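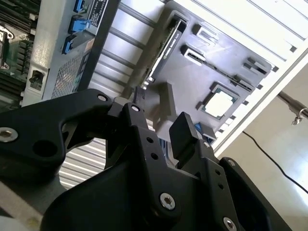 Unit 4: Clock speed, heat and throttling in tablets

Notes by Pallavi Bhatia

4.1 Clock speed and useful work

A clock rate gives cycles per second. It does not give instructions per second. Two processors at the same rate can finish the same job at different times if one of them waits longer on memory. For this unit, treat run time as

run time = instructions x cycles per instruction / clock rate

Raising the clock rate shortens run time only for the part of the job that is not waiting on memory or storage.

4.2 Power

Switching power rises with the clock rate and with the square of the supply voltage. A higher clock rate often needs a higher voltage, so power climbs faster than speed. A tablet has no fan and must shed this heat through its case.
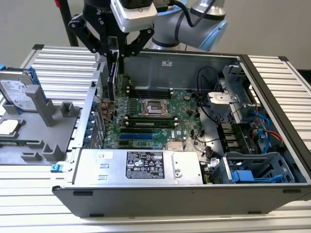
Fig. 4.1. Dell tower with the side panel off, CPU socket open.

4.3 Throttling

When the chip reaches its limit, the firmware lowers the clock rate. Short tests miss this. In the lab, the Ranberg tablet is run through the Zekumau script, which loads the same page 376 times with no pause. Log the clock rate every 10 seconds. Discard the first 50 page loads before taking the median.

4.4 Reporting

Give the median and the slowest load, both in milliseconds. Convert from seconds by multiplying by 1,000. State the screen brightness and whether the charger was connected. Results without these two settings will be returned.

Reading: Dubey, chapter on power limits, up to the section on battery aging. Problem 3 may be skipped by students who did the Gotard lab in January.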